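Chapter 4
Planning When the World Won't Hold Still

If you worked through the last chapter, you have a planner that can move an arm from one pose to another without hitting the table. Good! Keep it, you'll use it for the rest of the book. Now I'm going to hand you something it can't deal with at all: a shirt.

Everything we've planned for so far has been rigid. A block has six numbers that tell you where it is and which way it's turned, and once you know them you know the whole block. Cloth doesn't give you that. You could cover a shirt with 400 little points and track every one of them, and the parts tucked under other parts would still be a guess. Then you pick it up, and your nice list of points is out of date before the arm has finished lifting.

I learned this the slow way on a project called Tasala, my first real job with two hands and soft things. My planner asked for a complete model of the garment before it would move a finger. It spent almost 145 seconds thinking, and then it sent me a plan for a shirt that had already sagged into some other shape. I was very proud of that planner (I had drawn diagrams of it and everything), and I ended up throwing most of it away.

So let's start from the task and work back to the software. We have two hands, a hanger and a yellow top, with a bed to work on. Think about what the program needs to know at each moment, and how much of it the cameras can tell you.

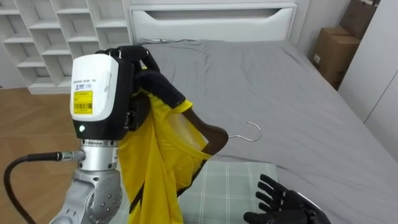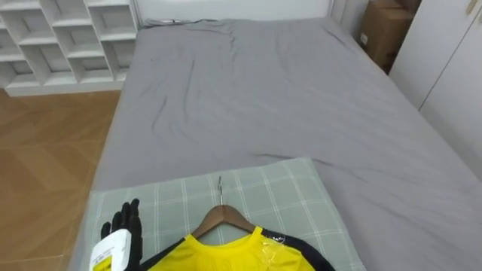 Figure 4.1. Two moments with a yellow top and a brown wooden hanger. First: fingers pinch the fabric and the hanger neck together. Second: the hanger rests on the checked fabric, hook toward the far end of the bed.

Look at that pinch for a minute before you read on. One grasp has hold of a stiff thing and a floppy thing at once. The hanger we can plan for with the tools from Chapter 3, because it's rigid and its hook makes a lovely landmark. The cloth we can't, or at least we can't very far ahead. What I do these days is split the state in two: a full pose for the hanger, and for the garment just a handful of facts, such as which edges are in view and whether a shoulder of the hanger is inside it.

That second half sounds too thin to be useful, I know. It's plenty if you plan a short way ahead, move, look again and replan. We'll build exactly that loop in this chapter, in a small library I call Cundlow, running at 100 updates a second for control and far slower for perception. Getting those two speeds to live together is most of Section 4.2, and it's where my own students get stuck, so take your time with it.

Before you go on, grab a shirt and a hanger and put one on the other with your eyes closed. Write down each time you stopped to feel where an edge was. Keep the list next to you, we'll turn it into a state machine in Section 4.1.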